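Workshop Tips: Comparing Hand-Held Grippers on the Bench

Posted 11 Nov 2021, Hollalari workshop pages

These are working notes on how to compare two hand-held grippers, or two sets of finger pads on the same gripper, without a force gauge or a proper test rig. The tools referred to are the Ultis hand-held, which closes its pads through paired linkage arms, and the Brollora, which runs its pads on a straight slide. Most of the tips apply to any two-finger tool with a camera looking down at the jaws.

Choosing a test object

Use one object for the whole comparison and keep it out of general circulation. A tall upright cylinder is a good first choice. It has no flat faces for the pads to settle against, so a misaligned finger shows up early. Pick something tall enough that the pads can close at several heights, and with a cap or lid in a different colour from the body. A coloured cap gives the camera an unambiguous top end, and rotation is easier to judge if the cap carries a pencil mark.

Surface matters more than weight at this stage. A matte, lightly patterned surface and a polished one will rank the same two pads differently. Record the finish in the log next to the object's name. 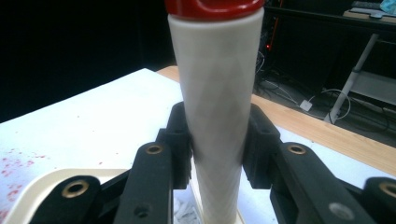 Mark the gripping height on the object with a soft pencil and return to it every time. Changing the height between runs is the most common source of bad comparisons in our logs. A pad that holds well at mid-height can let the object swing when it closes near the base, and the difference has nothing to do with pad material.

Number of runs

Do 16 closes per pad set. Fewer than that and a single clumsy approach skews the result. Alternate the tools every two closes so that operator fatigue is shared between them. If one tool is left until the end of the session it will score worse.

For each close, record:

Tool and pad set
Gripping height (mark A, B or C)
Whether the object tilted on contact
Whether the object rotated during a slow lift
Whether both pads touched at the same moment
Remarks

Leave the remarks column wide. Valentin Gavrilă, who set up the original sheet, made it too narrow and half the useful information ended up on the back.

Checking the linkage

Before the first close, work the trigger through its full travel with nothing between the pads. Watch the pivots. An eyelet that has started to walk out of its hole gives a slight sideways shift just before the pads meet. Hold a steel rule across the two pad faces at half travel. If one pad leads the other, adjust now and note the adjustment on the sheet.

Do not oil plastic linkages with general-purpose spray. It migrates to the pads, and a contaminated pad is hard to recover. A dry PTFE lubricant, applied to the pivot with a toothpick, is sufficient. Wipe the pad faces with isopropyl alcohol afterwards and allow nine minutes before testing.

Screws into plastic should be brought up by hand until they seat, then turned a further eighth. Overtightening at a pivot adds friction on one side only, and the symptom looks exactly like a worn pad. I have replaced a good set of pads on that mistake.

Camera exposure

A white bench top behind a white object is a poor combination under auto exposure. The bench burns out, the object's edge softens, and small tilts become hard to measure from the recording. There are a few remedies. Lock the exposure on the object before starting. Turn off the overhead light nearest the bench. Failing that, lay down a sheet of mid-grey card, the kind sold for picture framing.

Lock the white balance as well. The Ultis camera module shifts colour when a large red area enters the view, and two recordings made on different settings cannot be compared by eye.
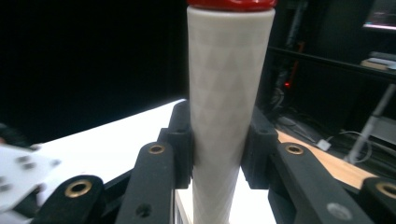
Focus should be fixed at the distance of the pad faces. Anything closer to the lens will blur, and that is acceptable. Autofocus will hunt between the pads and the bench every time the hand moves, and the hunting is worst at the moment of contact.

Controller settings

The Radu controller logs trigger position at 31 samples a second in its default mode. That is adequate for a slow close and marginal for a fast one. Log both tools at the same rate even if one of them can go faster. Start the camera first and the controller second, then squeeze the trigger fully once as a sync mark. The squeeze is easy to find in both records.

Reading the results

Sort by tilt on contact first. Tilt is nearly always alignment, and a tool with a tilt problem should be corrected and run again before its grip is judged. Rotation during the lift is the better measure of the pads themselves. On our matte cylinder the linkage tool rotated less at marks A and B, and the slide tool was slightly ahead at mark C, near the base. The softer pads made no measurable difference on either tool, although they did pick up more dust and needed cleaning partway through.

Repeat the set with a second object of a different diameter before buying anything. Linkage pads may not stay parallel across the full opening, and a tool that looks excellent on one diameter can be ordinary on another. We will run the narrow cylinder and a square-sided container in December and add the figures to the same sheet.

Storage

Store grippers with the jaws slightly open. Pads left clamped together take a set at the contact line, particularly in a warm shed. Label each pad set on the back face with paint marker, left and right, and put them back in the same positions.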